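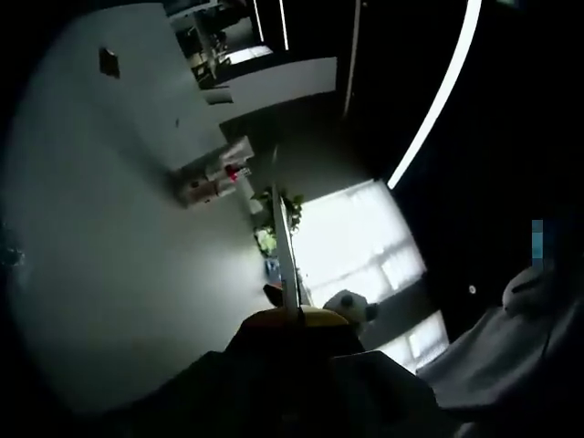

Helle Wand mit Öffnung zu einem anderen Bereich

Häufige Fragen zum Streichen von Innenwänden

Wir bekommen im Laden Clerance sehr viele Fragen zu Wandfarben, und viele davon wiederholen sich. Auf dieser Seite sammeln wir die Antworten. Stand der Seite: 3. August 2022.

Muss ich die alte Farbe zuerst entfernen?
Meistens nein. Wenn die alte Farbe fest auf der Wand sitzt, können Sie direkt darüber streichen. Machen Sie bitte die Probe mit einem Klebeband: fest andrücken, kurz warten und mit einem Ruck abziehen. Bleibt Farbe am Band hängen, so muss die lose Schicht mit dem Spachtel herunter. Alte Leimfarbe erkennt man daran, dass sie sich mit einem nassen Schwamm anlöst. Sie muss ganz abgewaschen werden.

Brauche ich eine Grundierung?
Das hängt davon ab, wie stark die Wand saugt. Spritzen Sie ein wenig Wasser auf die Fläche. Wenn das Wasser sofort verschwindet und ein dunkler Fleck entsteht, nehmen Sie einen Tiefgrund, zum Beispiel Polluvach. Perlt das Wasser ab, ist eine Grundierung in der Regel nicht nötig. Auf frisch gespachtelten Stellen grundieren wir immer, auch wenn der Rest der Wand es nicht braucht.

Wie oft muss ich streichen?
Bei Weiß auf Weiß reicht oft ein Anstrich. Bei einem Wechsel von dunkel zu hell rechnen Sie bitte mit 2 Anstrichen, bei kräftigem Rot manchmal mit 3. Der erste Anstrich sieht fast immer fleckig aus. Warten Sie, bis er durchgetrocknet ist, und urteilen Sie erst dann.

Was mache ich mit Schaltern und Steckdosen?
Schalten Sie zuerst die Sicherung für den Raum aus und prüfen Sie mit einem Spannungsprüfer, ob wirklich kein Strom mehr da ist. Danach können Sie die Abdeckung abnehmen und den Einsatz abkleben. Wer sich dabei nicht sicher fühlt, lässt die Abdeckung montiert und klebt den Rand ab – das Ergebnis ist ein bisschen weniger sauber, aber in Ordnung.

Warum sehe ich nach dem Trocknen Streifen?
Solche Streifen heißen Ansätze. Sie entstehen, wenn eine Bahn schon antrocknet, bevor die nächste daneben kommt. Arbeiten Sie nass in nass, vom Fenster weg, und machen Sie keine Pause in der Mitte einer Wand. Auch die Heizung sollte während der Arbeit aus sein. Im Juli, bei großer Hitze, streichen Sie lieber am frühen Morgen.

Welche Rolle soll ich kaufen?
Für glatte Wände eine Rolle mit kurzem Flor, für Raufaser eine mit mittlerem. Unsere Hausmarke Uvovell gibt es in beiden Ausführungen. Eine neue Rolle waschen Sie vor dem ersten Gebrauch kurz aus, damit die losen Fasern weg sind.

Kann ich einen Farbton später nachkaufen?
Ja, wenn Sie die Nummer vom Deckel noch haben. Im Fächer Olatunji führen wir 92 Töne, die wir direkt im Laden mischen. Kleine Unterschiede zwischen zwei Mischungen sind möglich. Für eine ganze Wand nehmen Sie deshalb besser alle Eimer aus derselben Mischung.

Wie bewahre ich den Rest auf?
Den Eimer gut verschließen und frostfrei lagern. Für kleine Ausbesserungen füllen wir gern etwas in ein Schraubglas ab. Eingetrocknete Reste dürfen in vielen Gemeinden in den Hausmüll, flüssige Farbe gehört zur Sammelstelle.

Nehmen Sie gemischte Farbe zurück?
Leider nein. Ungeöffnete weiße Farbe und unbenutztes Werkzeug nehmen wir mit Kassenbon zurück.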